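Brinstead Cotton Work Apron, Dark Blue

Item 674. Made by Clalum 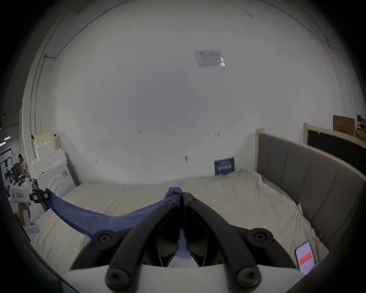

The Brinstead is a full-length bib apron for kitchens, potting sheds, print rooms and small workshops. It is cut from a midweight cotton twill that has been washed once before sewing, so most of the shrinkage is gone by the time you get it. Expect it to draw up a little more in length over the first few washes if you use a hot dryer.

The straps cross at the back and feed through two metal loops at the waist. There is no neck strap. People who wear an apron all day told us the neck strap was what they disliked most about our older Gudora model, and this one puts the weight on the shoulders. The ties are long enough to come around and knot in front on most people.

Pockets

One chest pocket, divided for a pen and a thermometer or pencil. Two hand pockets at the hip, set at a slight angle. The corners are bar-tacked. We left off the towel loop that the Gudora had. It caught on drawer handles, and you can tuck a towel over the waist tie instead.

Sizes

Regular fits most adults from small to large. Long adds length below the waist and has longer straps, with the same pocket placement. If you are between the two, order Regular unless you are tall. The straps can be shortened by knotting them behind the loops, and they can also be cut and hemmed. An apron that has been cut can't be returned.

Color

Dark blue only at present. The dye is fairly fast but will give off some color in the first wash, so keep it away from whites until the water runs clear. It fades at the seams and pocket edges with use. A charcoal version is planned for April.

Care

Machine wash warm with like colors. Tumble dry low or hang. Iron on the cotton setting if you want it flat. Do not use chlorine bleach, which turns this dye a brownish pink. For grease, rub in dish soap and leave it for 20 minutes before washing. For flour paste or clay, let it dry and brush it off first.

The twill is not waterproof and has no coating. If you wash dishes for hours at a time, look at the Gunawardena waxed apron, which is heavier and can't go in the machine.

Ordering and returns

Single aprons ship folded in a paper sleeve. Orders of 10 or more ship in one carton and get the trade price, which shows in the cart. You can mix Regular and Long in a trade order. Unworn, unwashed aprons can be returned within the period printed on your packing slip. Please put the slip back in with the apron so we can match it to your order.

Embroidery is available on the chest above the pocket, one line, in white or gray thread. Embroidered aprons take longer and are not returnable unless we made the mistake. Check your spelling in the cart, as the text is stitched just as you type it, capitals included.

Replacement straps

Sold as a pair under item 547, Regular or Long. They are sewn on at the bib, so you will need a machine or a strong needle and some patience. Instructions come in the packet.

For questions about fit or trade orders, write to Kalliopi Andreadis in customer service using the contact form. Include your item number and, for fit questions, your height.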